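Section 4: Mounting the Drolley Leveling Feet

This section covers the installation and adjustment of Drolley leveling feet on Zenness equipment frames and cabinets. Read all of the steps before beginning. For frames supplied with casters, see Section 5.
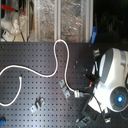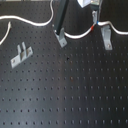
4.1 Before You Begin

Confirm that the feet supplied match the thread size of the frame inserts. The thread size is stamped on the underside of each base. Feet with a damaged stem or a missing jam nut must not be installed.

Each foot is rated for a static load of 600 pounds. The rating applies only when the stem is threaded into the insert by at least 11 full turns.

CAUTION: Do not work under a frame held up only by a jack. Place rated stands under both side rails before removing or installing any foot.

4.2 Installing the Feet

1. Disconnect power and remove any loose load from the frame.

2. Raise one end of the frame and set it on the stands.

3. Clean the insert threads with a dry nylon brush. Do not use oil or solvent.

4. Run the jam nut down the stem until it rests against the base.

5. Thread the stem into the insert by hand. If it binds within the first few turns, back it out and start again. Do not force it with a wrench.

6. Repeat for the second foot at the same end, then lower the frame and move to the opposite end.

NOTE: Frames longer than 85 inches have a center insert on each side rail. Install the center feet last, and leave them clear of the floor until leveling is complete.

4.3 Leveling

1. Place a machinist's level across the top rails at one corner.

2. Turn the stem with an open-end wrench on the flats. Clockwise rotation, viewed from above, raises the frame if the stem carries a left-hand thread; standard stems lower it.

3. Work from corner to corner until the reading is the same at all four.

4. Bring the center feet, if fitted, down until they just touch the floor, then add a quarter turn.

5. Hold the stem and tighten each jam nut against the underside of the frame.

CAUTION: Never extend a stem past the groove cut near its upper end.

4.4 Inspection and Replacement Parts

Check all jam nuts after the first month of service and each July thereafter. Replace any pad that is split or has hardened.

Replacement pads are ordered as Kalinowski part 949 and are sold in sets of four. Skenivitz pads fit the same base but carry a lower load rating and must not be mixed with others on one frame. Questions on load ratings should be directed to Damian Sikora, Technical Support.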